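Packaged Candy: Storage and Handling FAQ

Maintained by Gert Mofokeng, Litska snack supply desk
14 shares | 3 comments 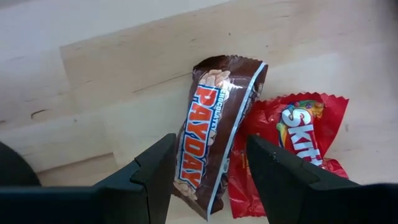

Which candies does this page cover?

Wrapped bars and small packets kept in an office snack drawer or a shared pantry. Typical items are a Chocolatey PayDay and a packet of Skittles. Loose candy, baked goods and anything sold by weight are on the Brirnov page.

Can bars and packets share a bin?

Yes, if the wrappers are intact. Lay bars flat in a single layer and stand packets along the side. Do not wedge a packet under a bar. The wrapper creases, and a crease next to a seal is where small leaks start.

What about peanut products?

Peanut items go in a separate lidded bin with a label on the front and on the lid. Sort by the ingredient panel. Artwork is a useful first check - a wrapper printed with peanuts goes straight to the peanut bin - but plain artwork proves nothing. Read the panel every time.

Is a creased wrapper a reason to discard?

No. Creases along the length are normal after shipping. Discard the item if the crimped end has opened, if there is a pinhole, or if the contents can be felt moving in a wrapper that should be tight. A folded corner on the crimp is acceptable as long as the seal line behind it is closed.

What temperature should the drawer be?

Cool room temperature, away from direct sun. Coated bars soften first and fruit candies tolerate more. Do not refrigerate either one. Moisture forms on the surface when the item comes back to room temperature, and sugar shells turn sticky.

How do I read the date if the print is too small?

Use a hand lens and side light. Overhead light on glossy plastic leaves a white glare spot, usually right over the code. If the code still cannot be read, move the item to the front of the bin and use it first.

How large is the standard bin?

The Gondach shallow bin, 235 mm long. It takes most single bars flat without bending the ends. The older Carrasco bin is shorter and should be kept for packets only.

How often are the bins checked?

Every 2 weeks. In July, check weekly.

Do I need to wipe the bins?

Yes, with a damp cloth, then a dry one. Let the bin air out before refilling - trapped moisture lifts printed labels.

Last revised 21 July 2023
Comments (3) | Share (14)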